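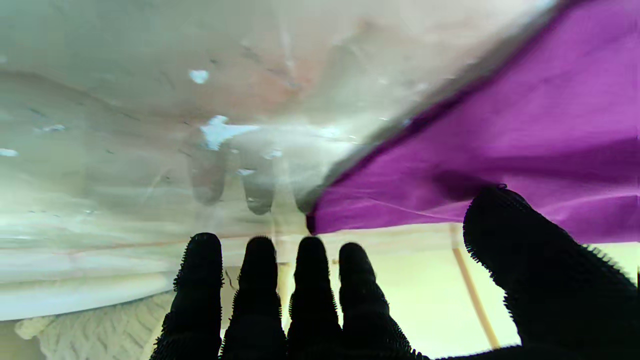 *By Kiều Thái, Brellport, April*

# Let the planner say it does not know

In our software there was for a long time a variable called `grasp_ok`. It could be true or false. I wrote it myself, on my first month in the project, and I was proud of it. Now I think it was the most expensive line in the whole program.

The task is clothes. Two arms take small garments on a table, and the planner must decide which arm holds, which arm moves, and when to let go. With a hard object the question "do I have it?" has a good answer: the fingers stop closing early, the motor current rises, and you are finished. With a thin cloth the fingers close almost completely in both cases. The current is nearly the same with one layer of fabric and with no fabric. My variable compared this current with a threshold, and when that did not work well, with two thresholds. It still had to say true or false at the end, so it guessed, and the rest of the program believed it.

I went through the logs of 1758 grasps before I changed my mind. The wrong answers were less of a problem than I expected. What cost us the most was the planner's confidence after them. It carried empty air to the other side of the table, opened the hand there with great care, and reported a placed garment. The next step then searched for a garment in the wrong location, and the error message talked about perception, so for several weeks we repaired perception. 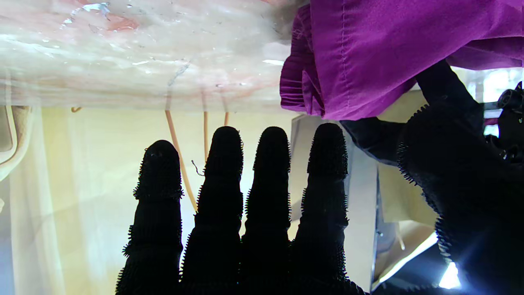

Aslak Hedlund objected, when I presented this at Dullstead, that a third value only moves the guess to another place. Somebody must still write what the robot does when the answer is "unknown," and if that person writes "try again," we have the same program with more waiting in it.

I take this objection seriously, and in our first version he was right. We had "unknown," and every module treated it as false. But the third value has a use if the planner is allowed to spend time on it. Now, when the belief is in the middle zone, the arm lifts a little, stops for 600 milliseconds, and the vision module compares the cloth before and after. It is a cheap question. It can also be asked from the wrist camera or from the fixed one, and the planner chooses the view where the hand covers less of the fabric.
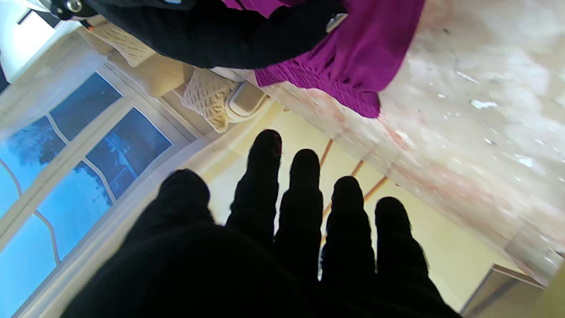
This choice of view is a part I want to defend especially, because many people put it in the perception module. I believe it belongs to planning. Perception can tell you that a fingertip hides the edge of a sleeve, but only the planner knows if the edge of the sleeve matters for the next motion. When we hide this decision inside a vision service with a nice interface, we get a service that looks at everything with the same care, and is slow.

There is a price. Our state machine had 11 states and it has grown to roughly double. The replay viewer, which we call Celus, had to be rewritten, as it colored each step green or red and had no idea what to do with a step in between. A colleague from Malhotra told me the new logs are tiring to read. I agree that they are. The old logs were pleasant, and they hid the problem from me for a whole winter. 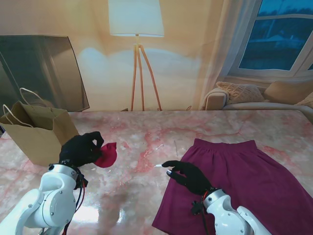 *Left hand with a small piece of red fabric, right hand open over the skirt.*

With two arms the argument becomes stronger. If one hand may have the cloth and the other is waiting to start, a false "yes" is copied into both plans. We tried a simple rule: the second arm can approach on "unknown," but it cannot close. This was a small change in the code, and I would recommend it even to a team that does not want to touch anything else.

I do not ask for probabilities in every function. Most of our program still works with true and false, and it should. I ask only that the module which touches the cloth can answer "unknown," and that the type system forces the caller to read this answer before it moves an arm.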